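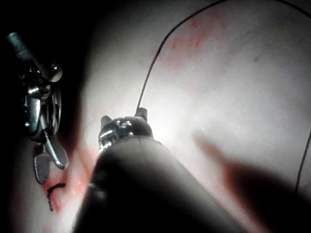

Robot Helpers in the Operating Room: The Jestlow Practice Program

A surgical robot does not decide what to do. A surgeon steers it, and its small metal tools follow the surgeon's hands. The Jestlow program, offered to teaching hospitals by Kosetti, helps surgeons learn this skill. It has 6 lessons, and the hardest one is sewing.

A surgeon's thread is called a suture. One tool holds a curved needle in its jaws while a second tool waits close by with its own jaws slightly open. Each stitch is tied with a knot.

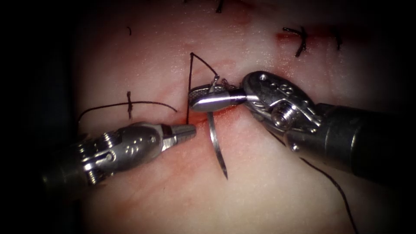 Siu-ming Hsueh wrote to ask whether the robot could ever sew by itself. In the Jestlow program it cannot. A person must steer it at all times, and it stops when the surgeon looks away from the screen.

The tools are very small, so each lesson is taught slowly. Learners at the Rudirdale center take two lessons a week and begin with simple knots.
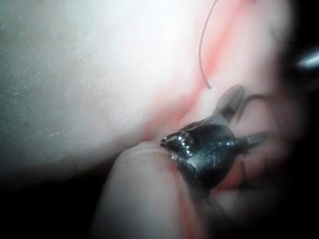 Learning to go slowly was the hardest part of the course, according to Chih-ming Chou, and the second month felt much easier than the first.

New words
Suture: thread used to close a cut.
Incision: a cut made by a surgeon.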